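Keeping the Red Arm Honest

By Dean Whiteley

The workshop at Mellor opens at seven, and the first job of the morning is a wipe-down. Fingerprints and lint collect on the arm overnight, or seem to, and the person on shift goes over each joint housing with a dry cloth before the power comes on. The cloth is also a way of looking. A loose cap or a rubbed cable shows up under the hand before it shows up anywhere else.

Mellor runs the arm as a sorting cell for Climisico, which makes picnic and nursery tableware. The cell learns to pick up cups and plates and set them down in order. It has been in service since October and has logged 700 hours.

Setup takes 40 minutes if nothing has moved. The arm goes to its home position, then through 11 taught points at low speed, with one hand kept near the stop button. At each point the operator compares the joint readings with a printed sheet taped inside the cabinet door. A drift of half a degree on one joint is written down. A drift of a full degree means the morning's work waits.

The gripper gets the most attention. Its pads are changed every 600 hours, and the old pair is kept in a labeled bag until the new pair has worked through a full day. Cosivetti, the shop that cuts the pads, sends them slightly oversized, so they are trimmed on the bench with a knife and a steel rule.

Cables are the other weak point. The worst stoppage so far lasted two days and came down to a connector that had worked itself half out of its socket. It looked fine from the front. Now every plug behind the cabinet has a paint mark across the joint – if the two halves of the mark don't line up, the plug has moved.

Camera checks come last. The lens is cleaned with a blower and a lens tissue, never with the workshop cloth, and then the operator runs a slow pass over the table. Climisico's bright colors help, but two items close in shade can still be confused, and the practice layout is chosen with that in mind. An orange-red cup and a red cup share the left side of the green cloth with a magenta-pink one between them, and the small camera under the wrist has to tell them apart. When it gets one wrong, the operator checks the lens and the lamps before touching any settings. A second cell is planned at Fomcombe, and the same printed sheet will go inside its cabinet door.

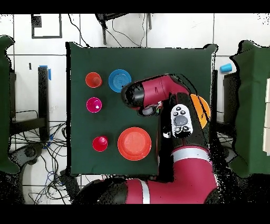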